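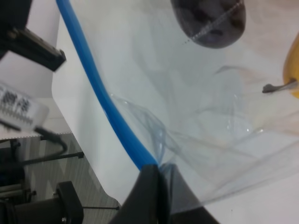 Anselmo Villanueva keeps asking us why a rule has to be written down if everyone already follows it. We write it down so that a new operator follows it too.

Flotwood sets working rules for robot cells that handle soft goods, thin film and produce. Our handbook has 111 rules. Each one fits on a single page and names the person who checks it.

Some of the rules we are asked about most:
Cables stay clear of the arm's full reach.
Grip force is set again for every new bag or film.
A dropped item stays where it is until the arm has stopped.
2 people sign off before any change in speed.

The handbook is reviewed every July. Satov and Alcaraz use it on all shifts, and Estusetti uses the sections on bags and tubing.

Last updated 2024-09-21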